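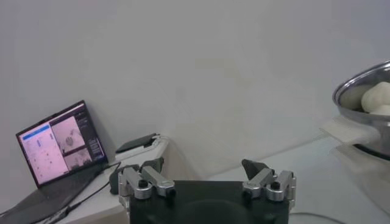

The Janssen Room, Back Wall

The small workroom at Bandetby has been refitted. The wall is plain white and the work surface runs along it. An open laptop stands on the left, turned in toward the middle, with its screen on.

Uwe Stüber did the painting and Lutz Diekmann fitted the surface. The job took 15 days, including two lost to a late delivery from Druvard. The budget was 3,000 euros and we stayed under it.

The old shelves went to the Kirka building in June. We have kept three of the brackets in case anyone wants them. Ask Lutz.

The wall will stay bare for now. Please don't put up hooks or tape until the paint has had its full curing time. Touch-up paint is in the hall closet, bottom shelf, with the color code on the lid.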